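Household Water Use in Student Apartments at Crenshaw Hall
Project report, Department of Environmental Studies, Bornmont College
Spring term

1. Background

Crenshaw Hall is an apartment-style residence on the north side of the Bornmont campus. Each apartment has its own kitchen and bathroom, and water is included in the rent. Residents do not receive a bill and have no regular way to learn how much water they use. The college asked students in the course to study water use in the building and to suggest changes that could be made without major construction.

The project had two goals. The first was to measure how much water is used at the kitchen sink during a normal week. The second was to learn whether a short printed notice would lead residents to use less.

2. Method

All 40 apartments on the second and third floors took part. A small flow meter, model Lelalent, was fitted to the supply line under each kitchen sink in February. Meters were read at 8 a.m. and again at 8 p.m. Bathroom fixtures were not metered, as access to the pipes would have required opening the walls.

Readings from the first week were set aside so that residents could become used to the equipment. The second week served as the baseline. At the start of the third week, a one-page notice was placed in every apartment on the second floor. The third floor received no notice and was used for comparison.

Residents also filled out a short survey on cooking, dishwashing and drinking water. The survey forms were coded by apartment and did not ask for names.

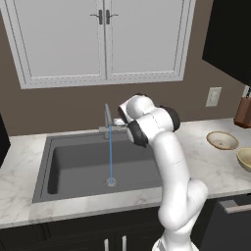
3. Results

Kitchen use across both floors came to 3,040 gallons in the baseline week. Use was highest in the evening, and most residents reported washing dishes by hand after dinner. Many wrote that they leave the faucet open while they scrub and rinse.

In the third week, the second floor used 338 gallons less than it had in the baseline week. Use on the third floor changed very little. The difference between the floors was largest in the evening readings. Morning use was almost the same on both floors in both weeks.

Survey answers support the meter readings in part. Residents on the second floor said they had begun to fill one side of the sink or a large bowl for washing. A smaller group said they had read the notice but had not changed anything. Two apartments returned blank forms.

4. Limits of the Study

The study covered a short period and a single building. Midterm examinations fell in the third week, and residents may have cooked less than usual. This would affect both floors, but not necessarily to the same degree. One meter on the third floor stopped recording overnight and was replaced the next morning; the missing hours were filled in using the average for that apartment.

5. Costs and Recommendations

The project was carried out with a grant of $500 from the Fulari Fund for Student Research, which paid for printing and replacement parts. The meters were on loan from the college facilities office.

The project group recommends that the notice be placed in all apartments at Crenshaw Hall at the start of each term. The group further recommends that low-flow aerators be installed when kitchen faucets are next serviced, and that monthly totals for each floor be posted in the lobby. A second round of readings in October would show whether the lower use continues once the notice is no longer new.

Meter readings and a blank copy of the survey form are kept in the department office and may be requested by students in later sections of the course.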